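Budget notes, part two: hands

The arms were the easy line. Valtach quoted both with controllers and cabling, and the number held through two revisions. The hands are where the spreadsheet got long. Grasum sells a plain two-jaw gripper and a jointed hand that costs several times as much, and the mounting plate for either one is a separate item at 93 a piece. Spare finger pads come in packs of 40.

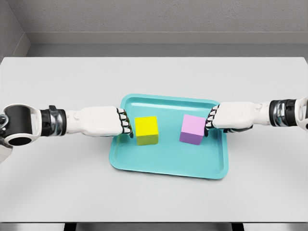 My plan is to hold the hardware order until the simulation has settled the hand question. A license month costs 500, paid to Bodnár, and a wrong pair of hands costs a great deal more. The test cell is deliberately dull: two arms, one table, one turquoise tray, a yellow cube and a pink one. With a hand at each side of the tray, the space over it fills up fast, so palm width is now a column in the comparison. The gap between the cubes is roughly one cube wide, and I want to know which hands can use it.

The current total for plates, pads, freight to Skusodville and the first license month is 2,317. Arms and hands are on their own sheet. Freight is the soft figure, as the carrier prices by crate size and Valtach has not confirmed whether the arms ship together. I'll update the sheet in October.

3 comments
Share this post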